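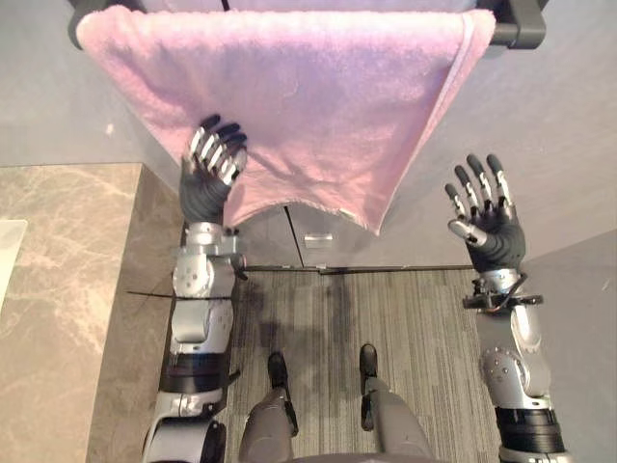 Leitura: 2 min

Uma toalha cor-de-rosa num toalheiro cinzento-escuro parece assunto resolvido. Depois alguém seca as mãos, puxa por uma ponta, e o tecido fica descaído de um lado. Na casa que visitámos para este número, a toalha é de felpo, pendurada numa barra fixa à parede, e foi por ela que começou a conversa sobre arrumação.

A barra é da Stokitum e foi montada em fevereiro, com 2 suportes. A loja Pondulholm, que a vendeu, recomenda deixar 5 centímetros livres entre a toalha e cada suporte. O felpo comum aguenta bem o uso diário, mas ganha vincos quando fica dobrado sempre no mesmo sítio. Convém mudar a dobra a cada lavagem.

O chão pede outros cuidados. A alcatifa às riscas em cinzentos e bege disfarça o pó, o que leva muita gente a aspirar menos do que devia. O rodapé preto faz o contrário e mostra tudo. 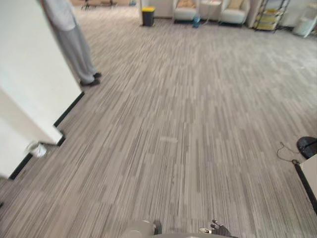 Alcatifa às riscas e rodapé preto junto à esquina da parede branca.

Voltando à toalha: para a endireitar, pega-se pela bainha, perto do canto, e puxa-se para baixo sem forçar. Depois alisa-se o tecido com a mão aberta, do centro para os lados. Se a dobra de cima ficar muito grossa, mais vale tirar tudo e recomeçar.

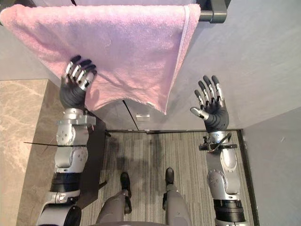 A bainha tecida desce da barra até ao canto da toalha.

Quanto à lavagem, o guia da Prelach aconselha água até 4 vezes mais abundante do que o volume da roupa e pouco detergente. O amaciador fica de fora, pois reduz a absorção. Antes de pendurar, sacode-se a toalha para levantar o felpo. Uma toalha de mãos de 300 gramas seca depressa numa divisão arejada.

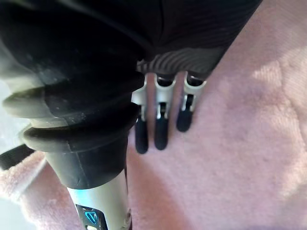
Liyanage discorda quanto à dobra e escreve-nos que prefere a toalha aberta em toda a largura da barra, mesmo que uma ponta fique mais comprida, porque assim seca por igual e ninguém tem de a endireitar três vezes por dia.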